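The Osman Inheritance, by Thaís Portela
Review by Kelly Arruda

Set in Sudcombe in 1758, this novel follows a clerk auditing a dead man's estate. The plot is orderly and the dates hold up.
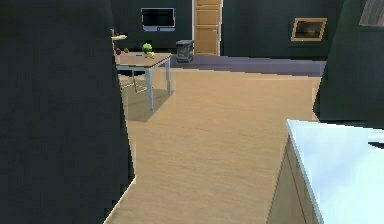

Chapters run short, and point of view changes only at chapter breaks. Dialogue is plain. The first 100 pages move slowly, mostly ledgers.

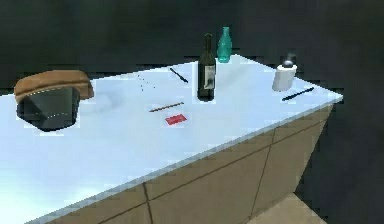 The romance with Tatton starts on page 181 and gets too little space. Three and a half stars.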